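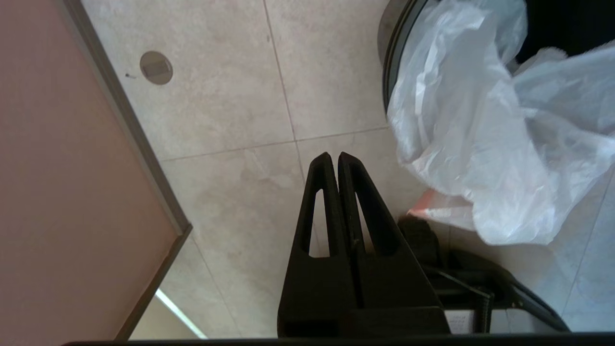 Figure 1. Gripper beside a lined bin.

Automation in Cleaning Work: Lamell, Dillville
Group report by Kirsty Kerslake, Zeeshan Hashmi and Rhys Grimshaw

1. Background
Lamell cleans offices and rental apartments in Dillville and Pryor. It has 26 cleaners on the day and evening shifts. In January it began trying out a robot arm for trash work, meaning picking bags up off the floor and putting new liners in bins. We visited twice and talked to four cleaners and the shift lead, Maxine Maihi. We wanted to know what the cleaners do with their time when the arm is on the job.

2. The job before
An evening round in the Pryor offices covers 115 bins. The cleaners told us the lifting is light and the bending is the hard part. Two of them have had back trouble. A new hire learns the round in one shift.
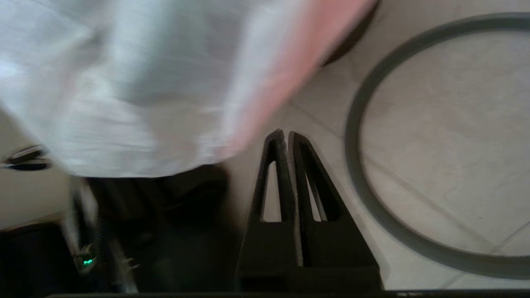
Soft things are where the cleaners still have to step in. Cloths and bags change shape every time they are touched, and the arm was slower with them than with anything hard. In Figure 2 the white material with the pink band is a blur, and the two fingers have nothing between them. A cleaner has to decide whether to wait or do it by hand. Most said they do it by hand if a client is in the building.

3. What changed
One cleaner per shift is now the "minder." The minder clears the floor first, stays near the arm and writes down each stop. The log had 1482 entries when we read it. Minders get the same pay as before, and this came up in every interview.
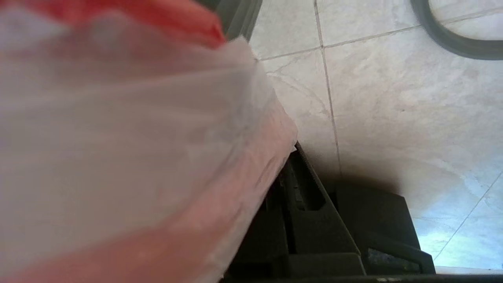 Thin liners cause a lot of the entries in the log. The cleaners call these "drapes," and Ms. Maihi asked them to use the word so the notes match. Figure 3 is a fair picture of the problem, with the edge of the bag lying partly over the gripper. The minder stops the arm before pulling any plastic free. Brodie Te Moana, who has been minder most often, said his back feels better but the evening feels longer.

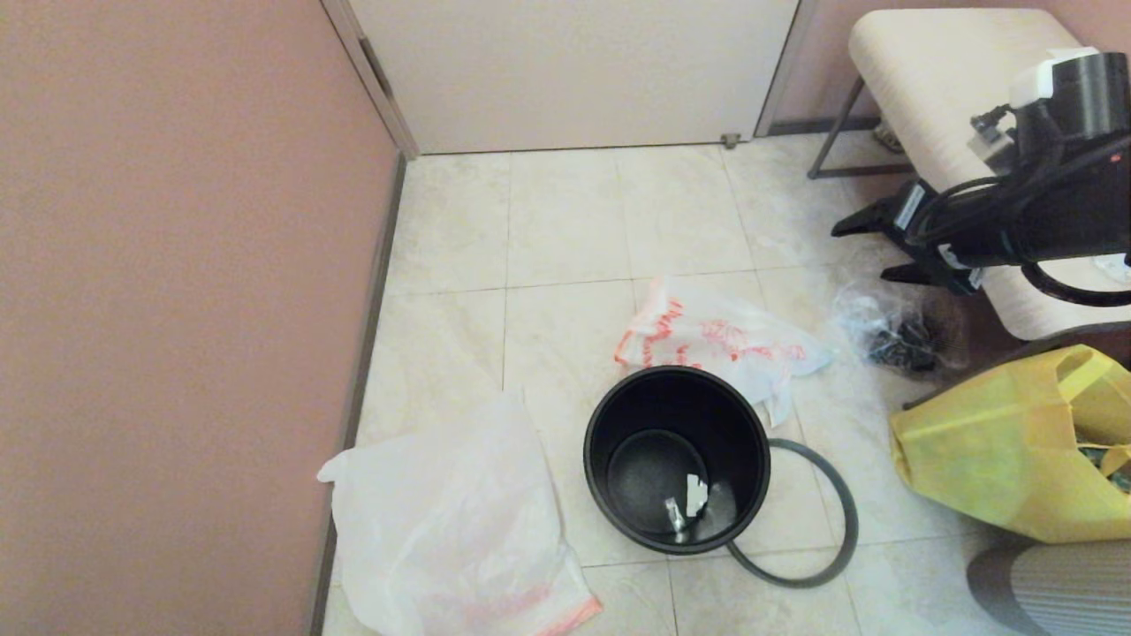 He also said he misses working in a pair. Under the old system two people shared a floor and talked while they worked, and now the second person is usually sent to the restrooms alone. Three of the four cleaners brought this up without being asked.

4. Limits
Four interviews is a small number, and we did not see the night shift. Lamell plans to go over minder pay after the trial, and we were not given a date for that.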